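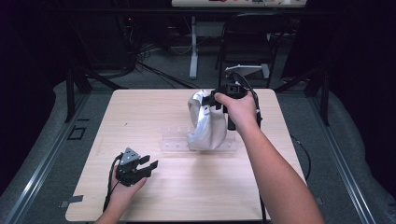

**Hand-held gripper collection** (also *hand-carried demonstration*, in older notes just "carrying") is a way of gathering examples for a learning system. A person holds the gripper and does the task. No robot arm involved at this stage. What gets kept is the view, the path of each gripper and how far the jaws were open at every moment. A policy is trained on it later and run on a real arm.

## Background

Earlier approach was teleoperation: person moves a leader arm, a follower arm copies it. Works, but slow, and cloth was especially bad. Operators could not feel when a fold had slipped. Carrying the gripper gives some of that feel back through the hand.

The Nanavby notes, started by Kanako Kawaguchi, are the usual starting point for the two-handed version. First set: 174 examples, all cloth. Amra Kadrić later added the section on flat parts and rewrote most of the labeling rules.

## Setup

Varies a lot. Common to most:

- a plain table, light top, little on it
- 2 grippers, one per hand, usually cabled
- a head view, sometimes views from the grippers too
- one or two objects per task

Cables are the main nuisance. They catch on the table edge and tug the wrist, and the tug ends up in the path. Battery versions exist but are heavier, and people tire faster. Camenzind is cabled, Getlow can be run either way.

## Procedure

1. Grippers to start pose, jaws open.
2. Start recording. Short pause, hands still.
3. Do the task once, at a steady pace.
4. Pause again, stop.
5. Mark it keep, retry or drop.
6. Move the objects a little before the next one.

Step 6 gets skipped more than any other. If the cloth always begins in the same spot the policy learns the spot and not much about cloth.

Sessions are normally kept to 48 examples per person, then a swap. Past that the motions get lazy, and shortcuts creep in that an arm can't follow (wrist rolls mostly).

## Cloth and rigid plates

A frequent pairing. One gripper pinches and lifts a crumpled cloth while the other stays open nearby, ready to take a second hold or steady a part under it. Satin-like cloth is harder than cotton: it slides, and the shine changes with every fold, so the same grasp can look quite different twice in a row. Clear acrylic has its own trouble. Edges vanish against a pale table. Holes in the plate help a bit, they give the model something to find.

Idle hand matters too. Early sets cut it out or froze it, and the policies trained on them tended to park the second arm right in the way. Current practise is to record both all the time, busy or not.

## Labels

Each example gets a task name, the collector's initials and an outcome. Jaseo format adds a grasp time for each hand, entered by hand afterwards. Tedious. Failed grasps are kept if the person recovers from them, dropped otherwise. Kawaguchi's notes argue for keeping both kinds, Kadrić's revision does not. Not settled.

## Known problems

- *Reach.* People lean and step. Arms bolted to a table don't. In the first set 31 examples had to be thrown out for this alone.
- *Speed.* Human pace is often too quick for the arm, paths get slowed down before training.
- *Drift.* Gripper position slowly wanders over a long recording. Fixed by going back to the start pose, partly.
- *Hands in view.* The policy sees a forearm in training and a metal arm later. Masking is common, results mixed.

## See also

- Teleoperation
- Imitation learning
- Deformable object handling

*Labeling section last checked 04/02/2022, teh Jaseo field list may have changed since.*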